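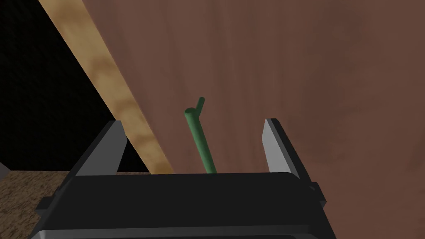
Nelli Rautiainen writes the planning layer at Sandanora, a small software company whose main product, Zedness, decides how a two-armed robot should move through a cluttered room. She joined to work on perception and moved to planning in December. We spoke by phone about what changed in the latest release.

Most of it, she said, is about giving up sooner. The old planner would keep searching for a path until it ran out of time, and the task layer above it had no idea why.

"You'd wait 90 seconds and get back one word, 'failed'," she said. "Was it a joint limit? Was it the wall? You had to open the log and guess."

The new version checks a short list of things first and reports which one stopped it. Rautiainen wrote the checks over one summer and tested them on 309 simulated rooms. In 204 of them the first plan was good enough to run. The rest went back to the task layer with a reason attached, and that layer could then pick a different grasp or move the base.

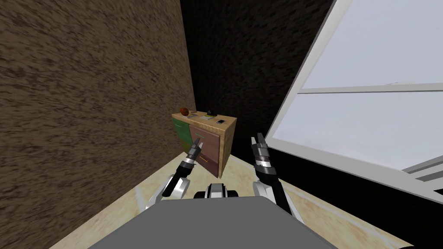 Room layout matters more to the planner than the objects do, in Rautiainen's view. She spends most of her time on tight spaces, where two arms have to share what little room there is. With a brown wall on the left, a big light-gray panel on the right and a dresser straight ahead, both arms end up reaching into the same gap. "A planner that treats each arm alone will be fine right up to the elbow," she said. "Then you find out the elbows were the problem." Zedness now plans the 2 arms together whenever their reach overlaps, and separately when it doesn't. The joint plans take longer to compute.

Grasping is handled by another module, called Nukis, which suggests where the fingers should go. Rautiainen did not write it and has some complaints. It ranks grasps by how stable they look and ignores how hard they are to reach – so the planner often throws out its top choice.

"We're fixing that with Harju," she said. Harju is the team's replay tool, and it now records every rejected grasp along with the reason. She plans to feed those records back into the ranking, but has not set a date for it.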